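Right. My broadband provider, Stemar, is being bought by Birnen. I have had the letter. It uses the word "exciting" four times and the word "price" not once.

For anyone new to this saga: Stemar went down in March for most of a working day. I rang them. I was caller 193 in the queue, which at least suggests the phones were fine.

The compensation, when it came, was a credit of 21 pence. I have tried to spend it wisely.

Now the regulator wants our views on the merger. The consultation paper runs to 1,416 paragraphs and is available online only - bad luck if you're with Stemar.

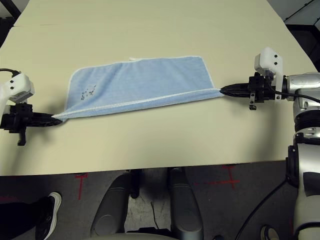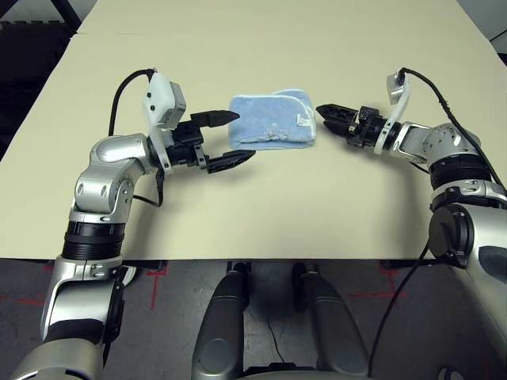
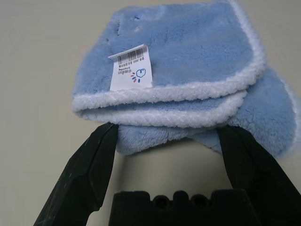
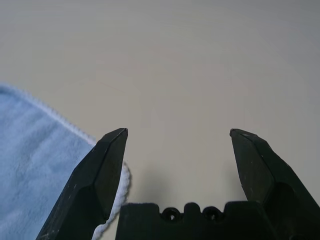 Light blue cloth, first three. Tabletop, last one.

Back to the paper. Birnen says fewer companies will mean more choice. I read that paragraph twice, then once more out loud to the kettle.

The only other network on my road is Trendum, who quoted me a lovely monthly rate and then a connection fee for digging up the pavement. I don't own the pavement.

Someone in the replies asks if switching is easy. Stemar's leaving form wants your account number, which is kept in your online account, which won't open until you've confirmed you're staying.

I've sent my response in anyway. Two pages, one swear word, later removed. If you're a customer of either lot, send yours too. They do have to read them.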